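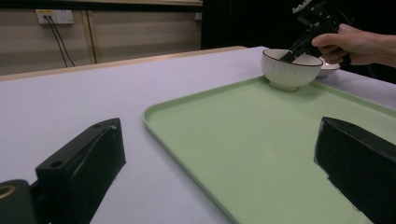

From the Kids' Page of the Dish and Tray Team, Salehi Kitchens, Celport

Hi! My name is Annunziata Lombardi and I work in a really big kitchen. We make lunch for people in hospitals and offices all over Celport, and on a busy day we send out 723 trays. That's a lot of bowls! My job used to be putting the bowls on the trays, over and over, until my shoulders felt like old rubber bands. Now part of my job is teaching a robot to do it.

Teaching a robot is a funny kind of teaching (no homework, no raising hands). A robot doesn't know what a bowl is. It doesn't know that a bowl is hollow, or that you can pick it up by the rim, or that you shouldn't squash it. You and I learned all that when we were babies, mostly by dropping things.

So we show it. Look at the hand holding the black gripper. A gripper is a robot's version of fingers, with two jaws that open and close. This kind has a handle, so a person can hold it and do the job the way a robot would have to. The tips are reaching just inside the brown rim of a white bowl on a green tray. And see the two big black blocks at the bottom? Those are the jaws of another gripper, and you're looking from right behind them. It's a bit like being the robot!

Try it at home with a pair of kitchen tongs and a plastic bowl. Can you lift it by the edge? Can you set it down on a tray without a bump? The first time I had a go with a gripper I was terrible at it. My fingers can feel when something is slipping, and the gripper just sort of... doesn't tell you.

One try isn't enough for a robot, either. It needs to see the same job again and again, with the bowl a little to the left, or closer to the edge of the tray, or next to a different dish. In February our team did 1862 practice turns with bowls and trays. I was very tired of bowls by the end of that month.

Kids who visit us always ask the same thing: will the robot take your job? It's a good question, and I asked it too. We have 70 people in our kitchen and all of us wondered. My boss sat down with us and we talked for a long time, and some people were pretty worried. A few of my friends still don't love the idea, and I understand that.

For me, the work has changed quite a lot. I lift less, so my shoulders are happier. I spend more of the day checking that the right food goes to the right person, which matters a whole lot if somebody can't eat nuts! I also had to take a class over in Drendport to learn how to stop the machine safely and what to do when it gets stuck. I hadn't been in a classroom in years, and I was so nervous I brought two pencil cases.

There is one thing I miss. When four of us stood in a row filling trays, we chatted all morning, and now we're more spread out. So we asked for a longer break together, and we got it. We play cards. I usually lose.

If your class would like to visit, ask your teacher to write to the Dish and Tray Team. Wear closed shoes and tie back long hair, please!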